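Chapter 3
Clearing the Table

I put this chapter ahead of the ones on floors and closets for a selfish reason. The table is my favorite job in the house! It's small, you can see all of it at once, and you can finish it before your coffee goes cold (most mornings, anyway).
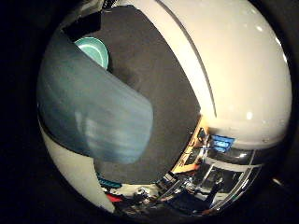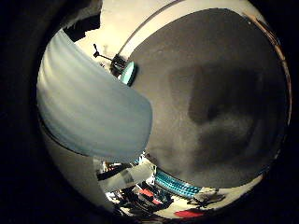 When I taught my first housekeeping class at Molholm, I had everybody start with the sink, and it was a mess. People were stacking dishes on top of dishes with nowhere to put the next one. Now we start where the bowls start - out on the table, one piece at a time, with something soft and dry close at hand.

Let's talk about bowls, then. A bowl is easy to carry and surprisingly easy to drop, mostly when we grab it by the rim with two fingers and swing around to talk to somebody. Slide it toward you first, get a hand under it, and then lift. I say this to every class and I still catch myself pinching the rim at home.

Dark surfaces get their own section later on, and I promise it's more fun than it sounds. I had a dark table for years in my apartment on Hernum Street and it showed every crumb, every ring, every sleeve that had ever leaned on it. I loved that table. I also wiped it 2 times a day, and by the end of the chapter you'll know how I got that down to one.

What you'll need for the practice work:

One bowl, any size
A table or counter you're allowed to get messy
A soft cloth
A dry towel, folded

Before you read on, clear your own table the way you normally would and jot down where each thing went. Don't tidy up your habits for my sake! We'll come back to those notes in Section 3.2, where we look at what to pick up first.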